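Search this site
Type keyword and press enter

The Zestel Poetry Prize: Common Questions
By Tamara Ivanyshyn
Sunday, May 6, 2018
2 min read

Who can enter?
Anyone over 16 writing in English. Translations are welcome if the poet has agreed in writing.

How long can a poem be?
Up to 70 lines, not counting the title or any epigraph.

Can I send a long narrative poem?
Yes, as an extract. Add a note of no more than 100 words saying where it falls in the whole.

Is there a fee?
No. The prize is paid for by Balluva Press.

What does the winner get?
$2,000 and a chapbook in the Vokau series. Runners-up are printed in the fall anthology.

Has my poem been published if it was on my blog?
We don't count personal blogs. Magazines count — print or online.

When will I hear?
By the end of October. Everyone gets an email, including those who weren't placed.
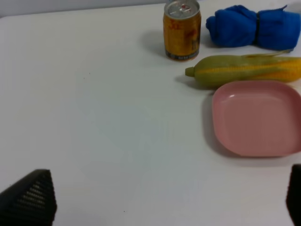

Please don't write before then to ask about a single entry. If you need to withdraw a poem, put the title in the subject line.

Who keeps the rights?
You do. We ask only for first use in the anthology.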